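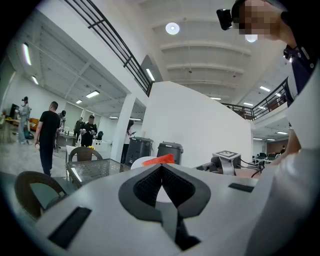 Comment visiter une journée portes ouvertes de robotique sans en ressortir convaincu de n'importe quoi

Mis à jour le 19 février

Je vais à ce genre de journée deux ou trois fois par an, pour le compte d'un atelier de conditionnement qui n'a toujours acheté aucun robot. Mon patron trouve que je reviens trop grognon. Moi, je trouve que les autres reviennent trop contents. Voici donc la méthode que j'utilise, remise au propre après la visite chez Trummont, où l'on montrait comment des opérateurs équipés de pinces tenues à la main enregistrent des gestes destinés à l'apprentissage d'un robot.

Ce qu'il faut avoir avant de partir

Un carnet, un chronomètre (celui du téléphone suffit), une tâche de chez vous décrite en trois lignes, et si possible un objet de chez vous dans la poche. J'emporte un flacon souple avec un bouchon mal foutu. Il a gâché plus d'une démonstration et je ne m'en sépare plus.

Lisez aussi l'invitation jusqu'au bout. Celle de Trummont annonçait 1 644 gestes enregistrés. Très bien, mais qu'est-ce qu'un geste ? Prendre une assiette, la poser, la reprendre : un ou trois ? J'ai posé la question par courriel avant de venir et j'ai reçu une brochure.

Étape 1 : arriver avant le discours

Le discours d'accueil fixe le vocabulaire, et on se retrouve à dire « autonome » toute la matinée sans avoir rien vu d'autonome. Venez une demi-heure plus tôt. Les équipes branchent, essaient, recommencent, et c'est à ce moment qu'on apprend le plus. Ne gênez pas, ne touchez à rien, notez combien de personnes s'occupent d'un seul poste.

Étape 2 : demander qui fait le mouvement

Il y a trois réponses possibles et elles n'ont pas le même prix. Soit une personne tient la pince et l'on enregistre ce qu'elle fait. Soit une personne pilote le robot à distance. Soit le robot agit avec ce qu'il a appris. Les présentateurs passent volontiers de l'une à l'autre dans la même phrase. Faites préciser à chaque démonstration, même si vous avez l'air lourd.

Chez Trummont, la réponse a été franche, je le reconnais. Ozan Sarıgül, qui menait notre groupe, a dit tout de suite que le poste de la table basse servait à la collecte et que les mains étaient humaines du début à la fin. Une dame derrière moi a quand même demandé si le robot aimait la pastèque.

Étape 3 : regarder les mains, puis ce qui est posé devant

La plupart des visiteurs regardent l'écran. Regardez plutôt la prise. De quel côté les doigts abordent-ils l'objet ? Combien de corrections avant de serrer ? La personne se penche-t-elle pour mieux voir ? Une pince à deux doigts oblige à choisir un angle, et ce choix compte pour tout ce qui suit.

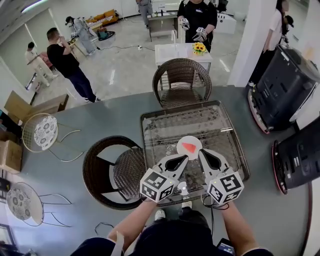
Regardez ensuite la difficulté réelle de l'exercice. Une petite assiette sur un plateau de verre, c'est déjà moins commode qu'un cube en mousse : c'est bas, c'est transparent, et la vaisselle n'offre pas grand-chose à pincer. Bon point pour eux. Mais c'est aussi un meuble de salon, avec de la place autour et personne qui passe un chariot dans votre dos. Mon flacon, lui, vit sur un tapis roulant.

Notez enfin les repères. Les marqueurs noir et blanc collés sur le matériel peuvent aider un système à situer les pinces. Demandez à quoi ils servent exactement dans cette installation et ce qui se passe quand une manche les recouvre. On m'a répondu que les séquences inexploitables étaient écartées. Combien ? « Ça dépend des jours. »

Étape 4 : chronométrer sans le dire

Déclenchez quand la main quitte sa position de départ, arrêtez quand l'objet est posé et lâché. Ne retirez pas les essais ratés, c'est ce que tout le monde fait. J'ai suivi 9 essais au même poste avant qu'on nous pousse gentiment vers le buffet. La durée varie surtout avec l'opérateur, ce qui m'intéresse davantage que la moyenne, puisque chez nous personne ne travaille pareil non plus.

Si l'on vous annonce une cadence, demandez si elle comprend la remise en place des objets. En général, non. Quelqu'un revient tout remettre au point de départ, et ce quelqu'un a un salaire.

Étape 5 : faire décomposer les chiffres

Reprenez le grand chiffre de l'invitation et tirez dessus. Sur les 1 644 gestes, 1 107 ont été gardés après tri. La différence n'a rien de honteux, à condition d'être annoncée, et elle ne figurait nulle part. Il a fallu trois questions et un café pour l'obtenir.

Demandez ensuite dans combien de lieux différents les enregistrements ont été faits. Un seul hall, si beau soit-il, avec ses plafonniers allumés et ses murs blancs, n'apprend pas grand-chose d'un sous-sol éclairé par un néon fatigué. Ozan Sarıgül m'a parlé d'un second site à Gilotby, prévu pour juin. J'ai écrit « prévu » dans le carnet et je l'ai souligné.

Étape 6 : sortir votre objet

Choisissez la fin de la démonstration, quand le groupe se disperse. Demandez poliment si l'opérateur veut bien essayer. Un refus n'est pas éliminatoire, les raisons données vous renseignent presque autant qu'un essai. « L'assurance » veut dire une chose, « on n'a pas calibré pour ça » en veut dire une autre.

On a accepté pour mon flacon. Il a été saisi au deuxième essai, puis il a roulé. L'opérateur a ri, a recommencé en prenant par le bouchon, et cela a tenu. Un humain change d'idée en une seconde. Je voudrais voir la même chose sans humain au bout, et on ne me l'a pas montrée ce jour-là.

Étape 7 : comparer à tête froide

Attendez le lendemain pour rédiger. Ma fiche tient sur une page :

Qui fait le mouvement, poste par poste
Nombre d'essais vus, dont ratés
Objets utilisés, et ceux qu'on a évités
Personnel présent autour de chaque poste
Chiffres annoncés, chiffres obtenus en insistant
Ce qui est fait, ce qui est prévu

Je remplis la même pour chaque fournisseur. Celle de Brunton, visité l'an dernier, a une première ligne vide : impossible de savoir qui pilotait. Celle de Heltar est excellente jusqu'au prix, 400 euros la journée rien que pour la location d'une paire de pinces, formation en sus.

Trummont se place entre les deux. Les gens répondent, le matériel se laisse regarder de près, et la collecte m'a paru sérieuse. Quant à savoir si un robot fera un jour, avec ces données, le travail de notre ligne 2, ma fiche n'en dit rien. J'ai demandé à revoir la chose à Gilotby, flacon compris.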